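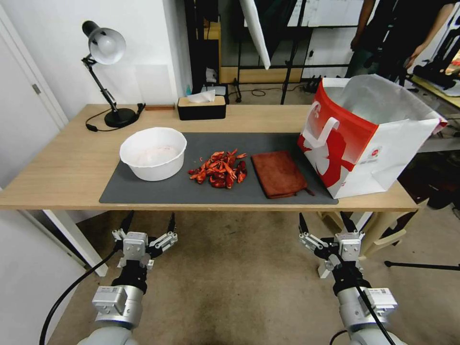 Photo: Zurkwood Supper Club list archive

Subject: Re: Friday boil, how much to order?

Hi all,

On Friday at 9:14 pm the Plovwood hall desk wrote:
> We have you down for the big room in March, 102 people. Kitchen is
> yours from 2 pm. Are you bringing your own burners or using our
> stove? Last group blew the breaker twice with hot plates. Also
> please tell us what you plan to do with the shells.

Okay, burners first. We're bringing our own propane ones and they'll be outside on the gravel, so no hot plates and no breaker drama! The stove is only for corn and potatoes (and my rice, which I refuse to cook outdoors after last year).

Shells: double bags, tied, and they go home with us the same night. I had a bag of crayfish shells sit in my garage over a long weekend once and I can still smell it when it rains. If you garden, take some. I rinse mine really well, dry them in a low oven with the windows open, crush them and dig them in around the tomatoes. Bury them deep or every raccoon in Zurkwood will be over.

Now the money. Donati quoted us $2,691 for the crayfish, live, delivered that morning. The other place wanted $3,450 and wouldn't promise a delivery time, so I went ahead and told Donati yes. I hope that's fine with everybody, it seemed silly to wait. We have roughly $2,000 in the account right now and the rest should come in from tickets. If you haven't paid for yours, please do it this week!!

I put the sign-up sheet on Tallier, same link as the chili night. Still open: coleslaw, lemons, paper towels, and someone with a truck. We also need more big bowls. I'd love cloth towels too if you have old ones you don't care about, paper just falls apart once you get butter on your hands.

One question for the cooks. Do we soak after the boil or not? I've always cut the heat and let them sit in the pot for twenty minutes with a bag of ice thrown in, but my sister-in-law swears by dusting them in a cooler. Happy to do one pot each way and let people fight it out.

Oh, and parking is behind the hall this time, the front lot is taken.

See you there,
your boil person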